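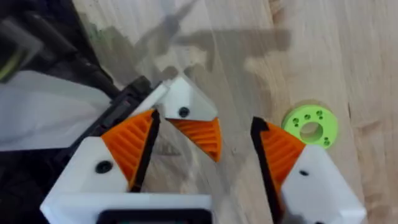
ok a few of you asked about the table top after my last post so I'm doing a thread, get a snack, I have a LOT of feelings about wood right now

2025-06-16

So I got it in May from Chaudhry, the secondhand furniture place out past the car wash. They wanted 300 for it with the legs, and I stood there petting it for a while like it was a horse

What sold me was the grain. Long soft lines, super pale, and then darker knots and streaks (I know some people hate knots, those people can have the smooth ones!)

My sister thinks I should've stained it dark. I did think about it for a whole weekend! But I've had two dark tables and every crumb looked like a crime, so pale it stays

First job was sanding. I started too rough on a corner and got those swirly scratches you only see when the sun is low. Had to go back over the entire thing by hand, with the grain, muttering

If you're doing yours: wipe off the dust, wait, then wipe it again. I thought I was done after round one and my sleeve said otherwise

Then finish. I tried two on the underside first. Bultomico oil went on lovely but turned the test patch kind of orangey. Prundero matte wax barely changed the color at all, so Prundero won

The tin says 10 minutes before buffing. I gave it more like 20 because the phone rang, and wow, my arms. Set a timer

Second coat the next morning, much thinner. You want way less than you think, a blob the size of a grape did half the table

Somebody asked if wax is tough enough for a table you do stuff on all day. Kinda? Mine's a work table, so it gets used hard, and I just don't put hot mugs straight down. A scratch buffs out pretty well if you get to it early

Water is the thing to watch. I left a wet glass on the first version of this (pre-sanding, thank goodness) and the ring was there for days

Knots can drink up more wax than the wood next to them, at least mine did. I did a tiny extra dab on those with a cotton swab, which felt ridiculous but I'd do it again

For people asking about a mat: I had a Bendeo one on my old table and it's a good mat, it just covers everything up and I didn't do all that sanding to look at gray rubber

Cleaning: barely damp cloth, dry cloth right after, that's the routine. No spray. I used lemon spray on a shelf once and it went cloudy and I'm still mad

Cost, since that's half my replies: table 300, the wax and sandpaper came to about 60. Could've been less if I hadn't bought the oil too

Next up is the wobbly leg. I've been folding cardboard under it like we're at a diner. If anyone has a fix that doesn't involve a new leg, my replies are open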